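Block & Board Set – Questions We Get a Lot
3 min read

Quick answers, updated when there's time. If yours isn't on the list, write to us. 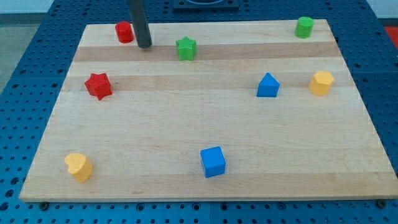
What's in the set?
Eight wooden blocks. Four colors – red, green, blue, yellow – and two blocks of each. Stars and cylinders are both in there. The board is sold separately, sorry, yes, we know.

What age is it for?
3 and up. Younger kids chew. If yours still chews everything, wait a bit.

Do I need the board?
No. Any flat table works. The board just gives them a place to put things, and most kids like having an edge to work up to.

What do you do with it?
Sort by color first. Then by shape. Then ask for "the green star" and see what you get handed. After that let them scatter everything and start over. Ten minutes is plenty, stop before they're bored.

My daughter only stacks them. Is that ok?
Totally fine. Cylinders stack better than stars. She'll find that out.

Can I wash the blocks?
Damp cloth, little bit of dish soap, dry right away. No dishwasher!! No soaking either – the grain lifts and the paint goes dull.

And the board?
Same. Wipe along the grain. Food-safe mineral oil twice a year if it looks dry, leave it on for 60 minutes then rub off the extra. Stand it on edge overnight, not flat.

Why are some strips in my board darker?
It's maple, strips vary. Some boards get a tan band or two, some are nearly all pale. We don't sort them and we can't match one to a photo.

I lost a block. Can I buy just one?
Yes. Tell us the color and the shape, both please. "The red one" doesnt help much.

How long does shipping take?
Small parts go out in 2 days. Boards take longer, they're heavy and Simão packs every one himself.

Returns?
27 days from delivery, unpainted-on. Crayon counts as paint. Send the whole set back, all the blocks, in the orginal box if you still have it.

Do you sell to preschools?
Yes, ask for the class price list. New one comes out each September.

Contact: Simão Bettencourt, Etthorpe Toys – © 2022 Etthorpe – Back to top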